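Notebook, test kitchen bench, April
Rye and cheddar drop biscuits, hydration and fat trials
Written up by N. Sampaio, with notes from Salim Ndung'u on the second oven

Carrying on from the flour blend work. The blend is fixed now at three parts all-purpose to one part medium rye by weight, and I don't want to reopen that. Open questions are buttermilk quantity, butter temperature and whether the cheese goes in grated or diced.

Base formula, per batch:
300 g all-purpose flour
100 g medium rye (Lemaire, the new sack)
17 g baking powder
2 g baking soda
7 g salt
13 g sugar
115 g butter, cold, cut small
140 g sharp cheddar
Buttermilk, varied

The Lemaire rye is coarser than what we had before. It takes up liquid slowly, so a dough that looks right at mixing is stiffer by the time it gets to the tray. Rested every batch 10 minutes in the bowl before scooping. Salim thinks that is too long with double-acting powder. Not tested.

Batch A, 300 g buttermilk. Dry pockets at the bottom of the bowl after mixing. Scooped clean, held shape, baked up craggy. Crumb tight. Tasted mostly of rye.

Batch B, 330 g. Best of the set. Scoop releases with a tap. Spread slightly, edges crisp, center soft without being gummy. Good the same day, acceptable the next morning if split and toasted.

Batch C, 360 g. Too loose. Neighboring biscuits joined on the tray, and the bottoms were pale where they touched. Flavor fine. Could work in a muffin tin if someone wants to follow that up, but it's a different product.

Oven: Stimitz deck, 425 F, middle position, 16 minutes for A and B, 19 for C. Salim ran a repeat of B in the Custon convection at 400 F. His came out darker on the side facing the fan. He turned the tray halfway on the second attempt and the color evened out, but the tops had already set and rise was lower. Convection is not ruled out. Next attempt should be fan low, if the Custon will hold that setting; the last time it was used for meringue it kept reverting to high.

Butter. Two versions of B: one straight from the refrigerator, one frozen and grated on the large holes. Frozen and grated gave more visible layering, which doesn't matter much in a drop biscuit. It also took longer and left a mess on the grater. Staying with refrigerated, cut to pea size.

Cheese. Grated disappears into the crumb and browns evenly. Diced at a quarter inch leaves pockets and leaks onto the parchment, where it fries. Some people will want that. I found the leaked cheese bitter at 16 minutes. A mix of 100 g grated and 40 g diced was the compromise, folded in after the butter and before the liquid.

Storage, batch B only. Covered at room temperature, the crust was soft by evening. Frozen unbaked, scooped on a tray and then bagged, they baked from frozen at 425 F with up to 2 extra minutes and were very close to fresh. Recommend this as the default for anyone making them ahead.

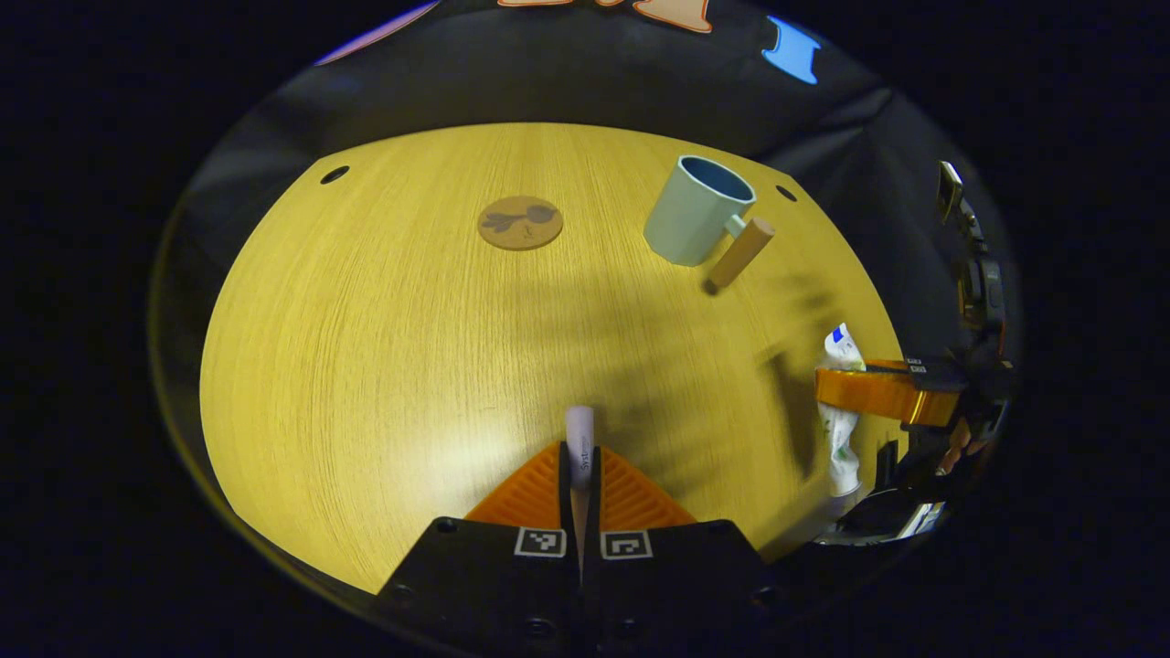 Salt needs another look. Seven grams was set before the cheddar was changed, and the Rirnero block is saltier than the old one. Salim would cut to 5 g. I would go to 6 g and taste it with soup, since that is how they are meant to be eaten. Will make both.

Also tried on leftover dough from A: caraway, half a teaspoon, toasted and crushed. Pleasant, but it pushes everything toward rye bread. Chives were better. Black pepper was better than either – coarse, one teaspoon, added with the dry ingredients.

Glaze: melted butter brushed on out of the oven. Egg wash made the tops look lacquered and did nothing for taste. Dropped.

To do:
Repeat B at 6 g and 5 g salt, same tray, marked with a toothpick.
Rest time, none against 10 minutes. This settles the baking powder argument.
Custon at 400 F, fan low.
Weigh the scoop properly. The blue-handled one is giving heavier portions than the label says.
Order more parchment, half sheet size.

Salim has the remaining frozen dough in the left-hand freezer, second shelf, labeled B. Please leave it until the salt batches are done.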